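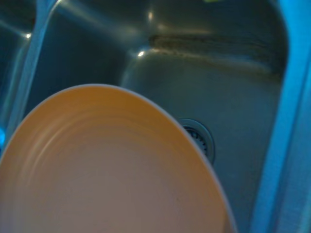 According to one reader on the Stoltedia ferry page, you can land on Prustby in the morning, walk the whole Jistavetti loop, and still make the last boat back. Is that true in September? I've wanted to get out to this island for years and I finally have a week off! I'm a decent walker but slow, and I stop for every seal. I'd also love to spend a night if there is anywhere to sleep that isn't a tent. My knees have opinions about tents.

Posted by saltgrass, 04/04/2025

3 replies

mudlark_boots
Oh, you are going to love it! We went in September and it was the best three days of our year. You can do the loop between boats, but only if you keep moving, and it sounds like you won't (I didn't either — the seals are all along the north side and the pups had started showing up). The high point is only 991 feet, so the climb isn't bad. What eats the time is the bog past the second gate, where the path sort of gives up and you go from stone to stone.

Stay the night if you possibly can. The Papadopoulos bunkhouse has real beds and a stove, and you book it by leaving a message and waiting. They do call back, it just took them nearly 37 hours in our case. Bring all your food, and more of it than you think, in case the boat doesn't run. We got an extra day that way and ended up living on oatmeal and somebody's leftover onions. Great day, though. We watched the waves from the window and then it cleared at dinnertime and the whole west side turned gold.

windward2
boat was canceled both times i tried. good luck

kelp_and_kettle
Agree with the first reply on nearly everything. One thing to add is that the loop can be cut in half. At the old sheep pens there's a track that goes straight back over the middle to the landing, and if you haven't reached the pens by lunch I'd take it. You still get the cliffs and most of the birds that way.

Call Stoltedia the evening before and again in the morning, as the swell matters more than the rain. Gray and wet is fine for landing, a sunny day with a big swell from the west isn't. And do pack gaiters! I went in up to the knee at that bog and squelched all the way around, grinning like a fool. If you get the bunkhouse, ask for the back room — it's out of the wind and you can hear the seals singing at night.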